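The Lid Problem

Takeout cups look simple until they have to stand next to each other in a tray.
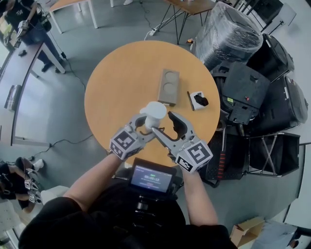 Tsion Gebru puts most spills down to the lid, and would sooner see a cafe spend its money there than on a thicker cup. A flat lid sits low and stacks well. It also has to be pressed down evenly around the full rim, and a lid seated on one side only will pass a quick glance.

The tray is the second variable. A two-cup tray with round recesses holds each cup by its lower wall, so the fit depends on the taper. Too shallow a recess and the cup rocks. Too tight and the tray lifts with the cup when one is taken out.

Virkeo, a supplier to small cafes, sells its trays in packs of 100 and 200. Its fitting sheet asks for a recess depth of at least 9 millimeters for short cups - a low figure, in Gebru's view, for anything carried down stairs. She prefers trays that grip higher on the wall, even though they take up more shelf space.

Loading matters as well. A single cup in a two-cup tray shifts the balance to one end, and the hand underneath should move with it. Cups are best held by the upper wall, just under the rim, and lowered straight down. Pushing on the lid to seat the cup puts the load on the one joint that was closed by hand.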